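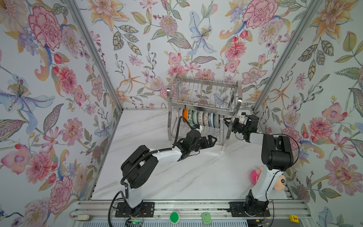

Peonies, lilies and plenty of big green leaves.

13/07/2020

So I've gone and fallen for floral wallpaper, the big loud kind my grandmother had in her hallway. It started in May, when we spent five nights in a guesthouse in Avedley and our bedroom had giant roses on every wall, even inside the closet! I slept like a baby in there. Came home, looked at my beige dining room and got kind of mad at it.

I ordered samples the same night. The one I keep going back to is from Jerkden, a pattern called Eder, with fat pink blooms on a dark green ground. A roll is $79 (ouch) and I'd need about 5 of them, so for now it's taped up next to the window where I can squint at it over breakfast. Mornings it looks wonderful. At night under the ceiling light it goes a bit swampy, so maybe the bulb has to change too.

My sister thinks I should do one wall and stop. I don't know – one wall of flowers always looks to me like somebody ran out of money, and I'd like to run out of money properly.

The old paint needs a good wash and two cracks need filling before anything goes up. I've never hung paper in my life, and the corner by the radiator is nowhere near straight. If you've matched a big pattern around a crooked corner, please tell me how you did it, and whether you were still speaking to your family afterward.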